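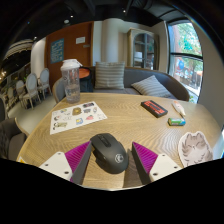
Wrist hurts after a day of mousing, what do you all do?

Zoila Ospina
Posted 12/17/21

I started a data entry job at Sellar in July and by lunchtime my right wrist is sore, kind of a dull ache on the pinky side. I'm at the computer nine hours most days and I'd say the mouse is in my hand for nearly all of it. My chair is okay, my desk is a regular kitchen table (no drawer, no keyboard tray). I've already tried one of those gel pads and it made things worse! Do I need a vertical mouse, or am I just holding this one wrong? I'd like to keep it under 40 dollars if I have to buy something.

Fahad Satti

Lose the gel pad first. It presses right where you don't want pressure. What fixed mine was turning the pointer speed way up so I wasn't dragging my whole hand across the table, and moving from the elbow when I do have to go far. It feels awful for a couple of days — stick with it. Also check your table height, because kitchen tables are nearly always too tall for typing. I raised my chair and put an old phone book under my feet (yes, I still have one) and my shoulders dropped right down.

If it goes numb or tingly, or it wakes you up at night, go see a doctor and don't wait on it like I did. I put it off for 3 months, which was dumb.

Alcides Arruda

get a trackball

Rosângela Fontes

I switched to my left hand! Everybody at work laughed, but it took me 21 days to get decent at it and now I swap at lunch. Costs nothing. One thing though, if your mouse is shaped for the right hand it'll feel weird on the other side, so borrow a plain symmetrical one before you decide. And learn the keyboard shortcuts for whatever program you're in. Tab and the arrow keys get me through most of a form without touching the mouse.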